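Romon workshop, notebook of the yellow unit
May, started 9:40, written up after lunch
Present: me (Afonso), Teresa Aguiar in the morning, Akinyi Biwott from 11

Continuing from the page before. The question is still where the black holders must live, and in which direction they should point. Last month we left this open and everybody put them as they liked, so I spent too much time looking for the correct one. Today I wanted to finish it, or at least to finish the top of the unit.

First the cleaning. I wiped the yellow top with a damp microfibre cloth and then with a dry one. The spray from Hostier leaves a film on the glossy paint, you can see it only when you look low against the window. Plain water with a drop of dish soap is better. Sérgio likes the spray because it smells of orange. I have moved it to the cupboard by the sink and he is welcome to use it on the benches.

The front edge of the top had two sticky lines from old masking tape. Eucalyptus oil, wait for six minutes, then a plastic scraper. Do not use the metal scraper there. The paint is good but it is not so thick, and the chip near the back leg is from exactly this (was me, in February).

The drawer: still stiff in the last 40 mm. I took it out completely and looked at the runners. The left runner has a small bend. I pressed it back with pliers, with a piece of leather in the jaws, and put on a little dry lubricant. It is better now. Not perfect. If it becomes stiff again I will order a new pair and not continue with the pliers.

Then the holders. Teresa and I tried three arrangements on the top:

a) all together in a block at the back. It saves space, but for taking one from the rear row you lift your sleeve over the front row and something falls.
b) in pairs, with the open ends to the front edge. Comfortable to reach. Takes too much of the top if all of them are out.
c) one row along the length, every tab in the same direction.

Teresa preferred (b) and I preferred (c). We agreed on (c) for the days when everything is out and (b) when only a couple are in use. I think this is reasonable, but it should be written on the card or it will be forgotten by Thursday people and Friday people equally.

Spacing for (c): I cut a spacer from scrap MDF, 12 cm wide, and pushed it between one tray and the next. The spacer is now in the drawer, right side, with "SPACER, DO NOT THROW" written on it with marker. Somebody threw the first one. 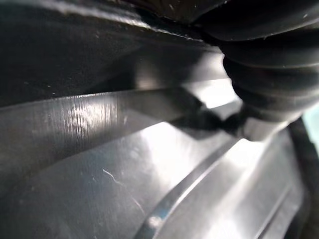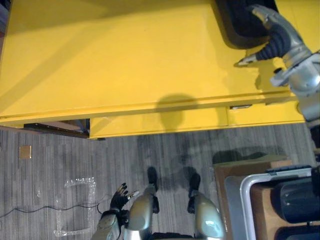
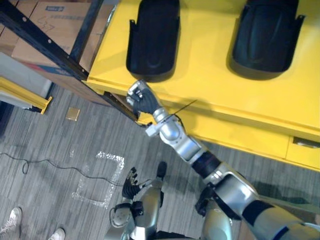
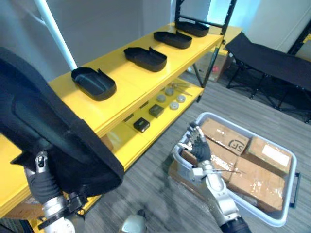 First one: close on the metal strip with the brushed patch. The other three: the yellow unit, with black holders or trays on its top; the row is in the last.

About the metal strip. The fine scratches are close together and they go across it, all parallel, and beside them the surface is smoother. I ran a fingernail over that part of the strip and felt almost nothing. Akinyi thinks it is only the finish and that we should leave it. I tried a corner with the grey pad and some polish, but it made the corner look different from the remaining surface, so I stopped. Leave it. The note for the future: no grey pad on the strip, only a cloth. There was also more dust than I like in that area and I went over it with the soft brush.

Lower shelf. This was the part that took longest, although it is the smaller job. The small black boxes stay toward the front. The round grey discs were in a cup before, and each time somebody needed one, the whole cup was emptied out to find it. Now they lie directly on the shelf. Akinyi asked if they will not roll. They lie flat, so no, but a shallow tray would be more tidy, and she will look if Bilach has one that fits under the top shelf with space left for the hand. I measured the height of the opening and we need a tray with a wall not higher than 16 mm if the fingers should get in comfortably.

The thin rods go behind the discs, across the back. I do not love this. To get a rod you must reach over all the discs. A clip on the side would be more practical, but there we cannot drill, and the adhesive clips I tried in the autumn came off with the first warm week. Question for Albertina: does she still have the magnetic strip from the old bench at Esteves? It would hold the rods very well if the side of the unit is steel. I tested with a fridge magnet and it holds, so I think yes.

The padded piece with the quilted panel. I measured it for a hook and did not put the hook up yet. It has thick edges and when it is folded it keeps the fold for days, so please do not fold it into the cupboard. Hanging, or flat on the top of the cabinet by the door. Albertina says that a wide coat hook is enough, the type with a wooden ball, so it does not make a mark in the padding. She has one at home and will bring it.

Carpet. Vacuumed before we began, under the unit too, with the narrow nozzle. Between the stripes the fine dust remains and you have to go along the stripes and not across, otherwise it only moves. I found one M4 washer, the cap of a pen and a hair elastic (on the windowsill if you miss it).

Akinyi asked for the colour of the touch-up paint for the chip. I had written it on the lid of the tin and the lid is now covered in paint. I will take the drawer front to the paint shop and let them match it there. A small tin is sufficient.

Things to do, not in order:

- card with arrangements (b) and (c), laminated, taped inside the drawer and not on the front
- ask Albertina about the magnetic strip
- wide hook for the padded piece
- low tray for the discs (Akinyi)
- touch-up paint, me
- tell Sérgio about the spray, politely
- check drawer again after one week of use

15:20, addition. Went back to look after the coffee. The last tray in the row was turned a little so I corrected it with the spacer. I wonder if a thin pencil line at the back of each tray would help, pencil comes off from the gloss with a rubber. Teresa says try it on one first. Did it on the far one.

Drawer is still opening well. Spacer is in it.

A.L.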